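Notebook – return prep workflow, Novow test set
July

Tagged: Tax Prep, Payroll Forms, Workflow
Search this notebook...

Picked up from the last entry. The open item was the mismatch between wages on the draft returns and wages in the payroll export for Lollent. Both files were pulled again this morning and compared line by line. The difference is in retirement deferrals. The payroll export carries gross wages, and the draft return was being fed from that column when it should read Box 1 of the W-2. Gross minus pre-tax deferrals minus the cafeteria plan amounts ties to Box 1 on every record checked, to the dollar after rounding.

Mapping changed in Novow. Old mapping kept under the name "gross_old" until the set has been rerun. 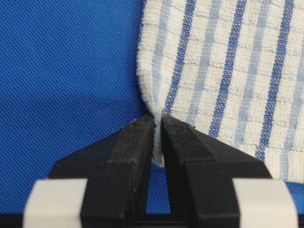
Which wage figure goes on the federal return when Box 1 and Box 3 differ?

Box 1. Box 3 is the Social Security wage base and normally still includes the 401(k) deferrals, so it will often be the larger of the two for an employee who contributes. It has its own cap, which can pull it the other way for high earners.

Next, the Brakari file. Sole proprietor, mixed-use vehicle, home office. The source documents came in as one stack with no index. Sorted by payer, then by form type. 34 pages in all, 4 of them duplicates of the same bank interest statement. Duplicates are marked and left in the scan so that the page numbering matches the client's copy.

Mileage log has start and end odometer readings but no business purpose on 2 of the trips. Those trips are out of the deduction until the client supplies a purpose in writing. Standard rate used for the draft. Actual expense method not run yet – the repair receipts are there but the insurance bill is missing. 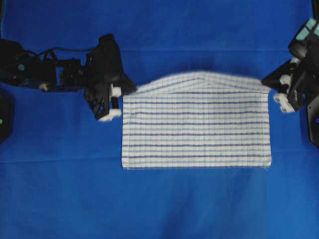

Depreciation on the home office is still the slow part of any sole proprietor file. The worksheet wants the adjusted basis of the house and the land split out, and most clients send only a purchase price. For the paper side I have gone back to a folded cover sheet. It works like the striped towel on the blue cloth, with the top layer turned back over the rest: the upper flap of the sheet holds the client name and form list, and the detail stays underneath until needed. Brakari's cover sheet is done. The land value came from the county assessment, prorated against the purchase price. Simplified method calculated alongside for comparison. The regular method gives the larger deduction but brings depreciation recapture on sale, so both numbers go in the client letter.

Estimated payments: client reports all quarters paid, bank statements show the first three. The fourth may have gone out of a different account. Asked for confirmation. Do not enter the fourth payment from memory or from the client's email, only from a statement or the IRS account transcript.

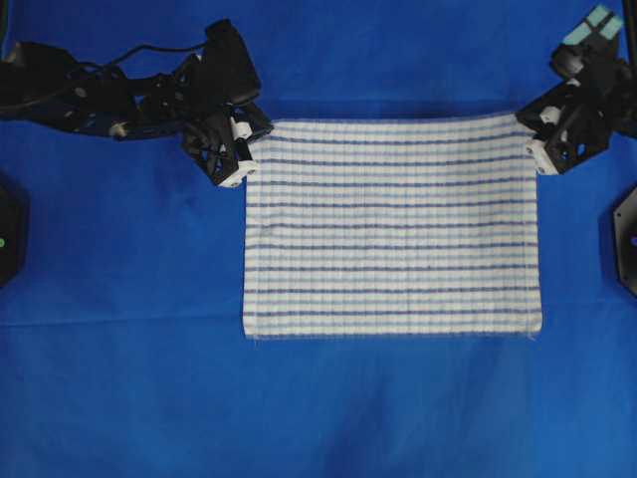 If the fourth payment was missed, the underpayment penalty has to be computed by period, and the safe harbor check comes first. Prior-year tax is in the carryover file. Compare total withholding and timely payments against 100 percent of prior-year tax, or 110 percent if prior-year adjusted gross income was over the threshold. Novow picks the right percentage only if the prior-year AGI field is filled in. On this file it was blank. Filled in by hand from the signed copy.

Bug or design, the program gives no warning for a blank there. Added to the checklist, after the dependents line.
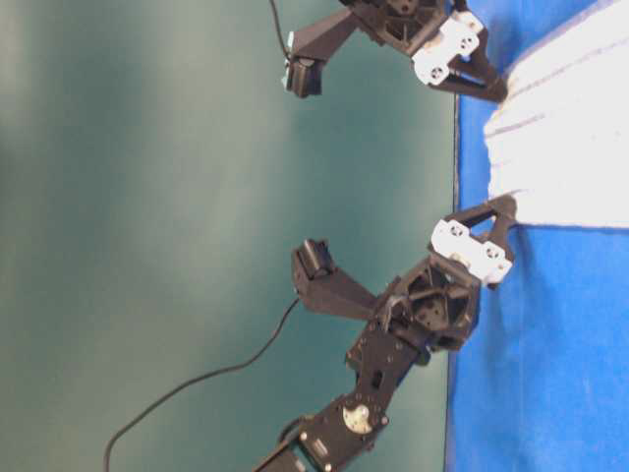
3 min read

Skjelbred: extension request, no return yet. The extension moves the filing date and leaves the payment date where it was, so a balance due estimate was needed before submission. Used last year's total tax plus the increase shown on the brokerage 1099-B. Basis is missing for one lot sold. Estimate treats that basis as zero, which overstates the gain and is acceptable for an extension payment.

State extension is separate. Checked whether the state accepts the federal form – it does when no state tax is due, and here there is a balance, so the state voucher goes with it.

Still open:
– Lollent: rerun full set on new mapping, then delete gross_old
– Brakari: purpose for the unexplained trips, insurance bill, proof of fourth estimated payment
– Skjelbred: basis for the missing lot, from the broker or the original trade confirmation

2 comments | 4 shares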